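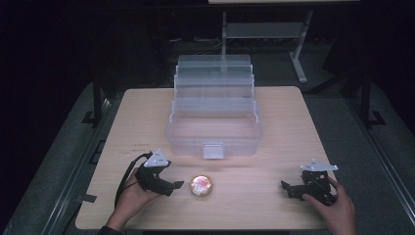 Wilma Wuyts would like the clear boxes kept and the old biscuit tins thrown out, and she told the Fenora hobby centre as much when it asked members how its small-parts store should be run. With a see-through tray, she wrote, she can find a bead or a fish hook from across the room, and she has given up opening lids to look for things.

Her reply was one of 78 sent in before the centre began sorting the store in December. The work covers 603 containers handed in over several years, most of them from members clearing sheds and sewing rooms. Tackle boxes with lift-up trays are being set aside for beads, buttons and fishing gear. Anything with a cracked hinge or a missing latch goes for recycling.

Bogumił Pawlak, who runs the sorting, said the boxes had been the easy part. Each one is opened, the trays are raised and the base is checked for stray pieces before it gets a label.

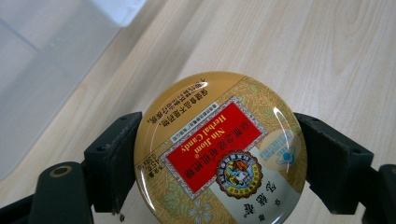

Tins have caused more argument. The centre first planned to keep only plain ones, on the grounds that a printed lid tells people the wrong thing about what is inside. Several members objected, and the rule was dropped after a fortnight. Sweet tins are now accepted if the lid closes properly, and a round one such as the Nin Jiom Herbal Candy tin, with its red label on a golden-tan leafy background, can go on the shelf with a sticker on its underside. Pawlak said people remembered a lid like that far better than a number.

Hafiz Simanjuntak asked for the tins to be kept away from the window shelves, where two older ones had rusted. They will go in the cupboard beside the door, in the space left by the Prarkasport catalogues.

Sorting takes place at the tables in the carpeted room and continues until 8 in the evening. Members are asked not to leave bags of mixed parts outside the door. 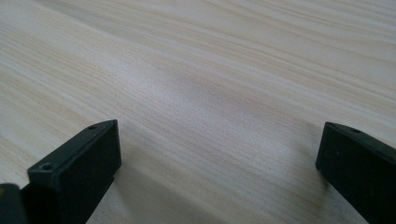
Borrowing will start again once the last shelf has been labelled. Members may take up to two boxes at a time and keep them for a month. Loose beads and buttons can be taken home for good, but tools must come back.

The centre is still looking for small dividers to fit the deeper trays. Offers can be left at the front desk with a name and telephone number.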